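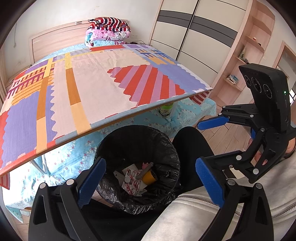

Spent the morning on the bedroom clips. 3,000 of them go into the next Cella training run, and the tracking kept dropping out on 73.

All 73 fail the same way. The pose estimate is fine on approach, then jumps sideways once the jaws are low over a bin.

First guess was clock drift between the two grippers. Reria logs both, so I plotted the offsets. Flat. 3 ms at worst, the same as the good clips.

Second guess was the quilt. It's patchwork, the blocks repeat, and the feature matcher likes to lock onto the wrong one. I masked the bed by hand in 20 clips and reran them. Four got better. The rest still jumped.

So I went through the rejected matches frame by frame. A lot of them sit on the other gripper. It's a big, sharp, textured thing that moves by itself, and the solver was treating it as part of the room.

A black liner in a black bin gives you next to nothing to track, so near the bin the other gripper wins the vote.

We do have a mask for our own fingers. It's a fixed polygon and it works. There was never one for the second device because the first version of Simiyu was single-arm and that code got carried over.

Fix for now: project the other gripper's last good pose into this view, pad it, throw out the features inside. Adds a little time per frame. Fine for offline.

Reran the 73 with that on. 61 pass. The other 12 lose both poses at once, so there's no last good pose to project. Those need a real segmentation model – not this week.

Patch is on the Sarnow branch, flag is off by default. If your clips are one-handed, leave it off.

Next is the wardrobe doors. Long straight bands, same problem with repeats.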